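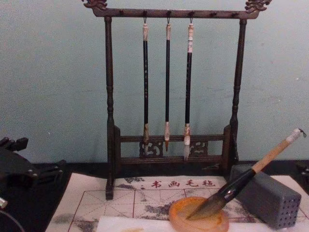
Student Operators Wanted: Brush Calligraphy Robot Project

Drostbridge Student Robotics Club
Posted in April by the club office

The Drostbridge Student Robotics Club is looking for seven student operators for its brush calligraphy project, Vakuslow. The project runs for 10 weeks in Room 254 of the Sfakianakis Building. It is open to any enrolled student, graduate or undergraduate, in any department. You do not need to be a club member when you apply.

Vakuslow is a two-arm setup that works with ordinary calligraphy tools. Operators guide the arms through short tasks such as picking up a brush, loading it from a dish, making a stroke on paper and putting the brush back. We record the runs, label them and use them to train a controller. The software group meets separately and is full for this term, so this call is for the operator group only.

What operators do

Each operator signs up for two sessions a week. Sessions are in the late afternoon, starting at 4:30 p.m. A session goes like this:

- Set the table according to the layout sheet for that day.
- Run the assigned task until the run list is finished.
- Mark each run as good, partial or failed, and write one line on what went wrong if it failed.
- Rinse the brushes, hang them on the rack tips down, and wipe the dish.

Some of this is slow work. A brush task that takes a person a few seconds can take an arm much longer, and we repeat the same task many times with small changes in the layout. People who have enjoyed it in the past were mostly people who don't mind repetition – musicians have done well at it.

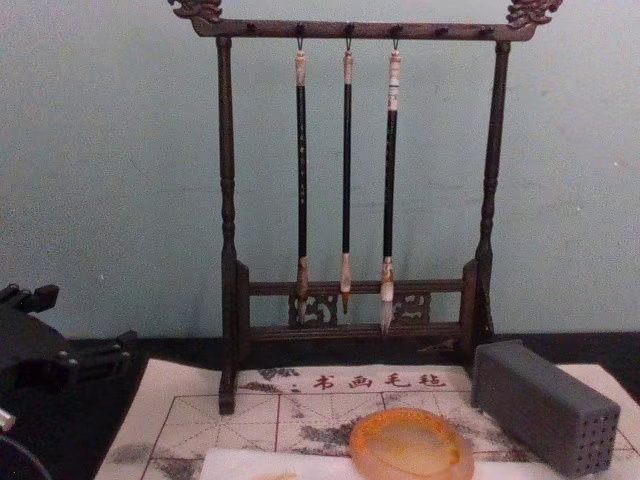
Rack, felt mat and dish on the calligraphy table.

Who should apply

We are looking for people who show up on time and keep readable notes. Experience with robot arms is useful but we will train you. Experience with Chinese calligraphy is also useful, and we would like at least one operator who can tell the rest of us when a stroke order is wrong. Reading Chinese is not required.

You must complete the lab safety course before your first session. Long hair is tied back and loose sleeves are rolled up at the table. Wear clothes you can get ink on. The felt mats are already stained and we do not replace them for that.

Pay and credit

Operators are paid the standard student hourly rate. You may take independent study credit instead, but you cannot have both for the same hours. Training time is paid. Time spent writing up your own results for a class is not.

At the end of the term the group enters the Gukska student manipulation contest. Operators can go along as part of the team if they want to. Contest travel is covered by the club – meals are not.

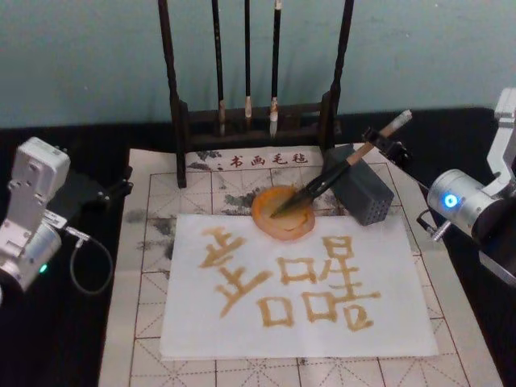
Can I apply if I am only free for one session a week?
We can't take single-session operators this term, but you can ask to be put on the substitute list.

How to apply

Send a short note to the club office with your department, your year and the afternoons you are free. Add a few sentences on any work you have done that took patience or steady hands. A résumé is fine but we don't need one. Applicants will be asked to come in for a short trial at the table, and we will answer everyone by the end of the month.

Comments

inkandsolder: Is the safety course from last fall still good, or do we have to take it again?

club office: Last fall's course counts. Bring the certificate to your trial.

thirdfloorlab: I did this last term. Bring a snack, the late session runs past dinner.

paperweight: Please put me down for the substitute list. Note sent to the office.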